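Do paint-and-primer-in-one cans really save you a coat?
Asked in Walls & Ceilings, Mititstead Home Help

I'm redoing a spare room that has a grey-green back wall and I want the whole thing off-white. The store is pushing Zustia One, which says "one coat, no primer" right on the lid. It costs a lot more than the plain stuff. I've been burned by lids before. Has anyone covered a mid-tone color with it, or do I buy primer and get on with it?
- dampbasement41

It depends on the surface. My bedroom was a dull green and I used Zustia over it with no primer. Looked fine to me after two coats. So no, one coat didn't do it, but I never opened a can of primer either. Sand any glossy spots first.
- Pelletier Street DIY

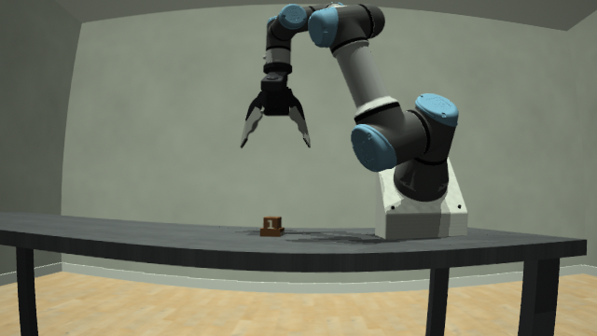
Posted by oldrollerhand, 9th April
Member, 300 replies

Two coats of the expensive one is still two coats. Read the small print on the back of the can - the "one coat" claim usually comes with conditions, such as going over a similar color. Off-white over grey-green is not a similar color.

I'd also be careful with "looked fine to me." Under a ceiling light, maybe. I did a hallway in February that looked fine until the sun came in sideways, and then I could see every roller lap.

What I'd do is paint a test patch two feet wide and leave it overnight. If the old color shows through, take the unopened cans back and get a basic primer. Wondov sells one for $41 a pail and it has never let me down, though I wouldn't believe their coverage number either. The pail says 200 square feet. I got 129.

Fill the dents before any of this.

just use white its only a spare room
- kip_n_paint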